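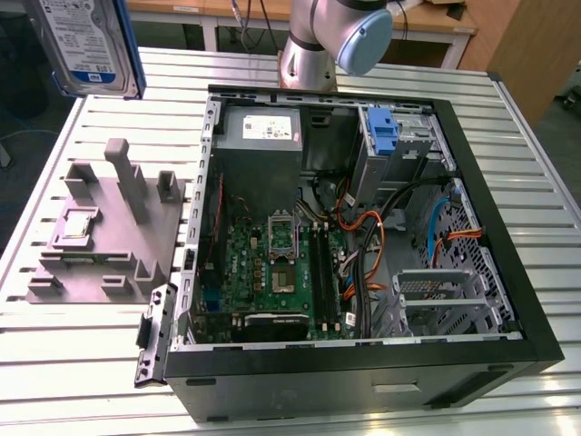 3.2 Where retired office computers go

Desktop computers leave Sustcombe offices in larger numbers than any other class of equipment, and the records kept on them are uneven. We took the disposal registers of three employers, Uvico, Leemans and Retton, and matched them by asset number against the intake books of the town's two reuse shops. The registers list 3569 desktops written off over the study period. Of these, 3061 could be traced to a known destination. A drive and the machine it came out of often travel separately, and the registers handle this badly: an open case and a hard disk in its own caddy, as in Figure 4, would be two lines in the Leemans register and one line in the other two. We counted the case as the unit throughout and dropped separate drive entries before matching (Postma and Motaung did the matching by hand where the asset number was missing or had been typed wrong).

Figure 4. Open desktop case on a slatted worktable, with a 1.0TB hard disk drive.

Of the traced machines, 928 were resold locally. Most of the rest went to bulk buyers outside the district, and we did not follow them further. Local resale was highest for Retton, which lets staff put their names down for a machine before it is written off. Uvico sells by the pallet and keeps no list of individual buyers. Interviews with its stores manager suggest that some pallets were split and sold on in town, so our figure for local resale is probably low.

Storage before disposal also differed. At Leemans, 483 desktops had been written off on paper but were still in a basement room when Aquino visited on a Tuesday in January. We left them in the untraced group. Counting them as traced would raise the match rate but would say nothing about reuse, as they had not yet gone anywhere.

Price did not explain much. Both shops set prices by age of processor and ignored condition unless the case was damaged. Section 3.3 turns to the buyers.

Reading time: 2 min
Print this section | E-mail this section
Contact: Koen Baert, corresponding author | Copyright the authors | Back to top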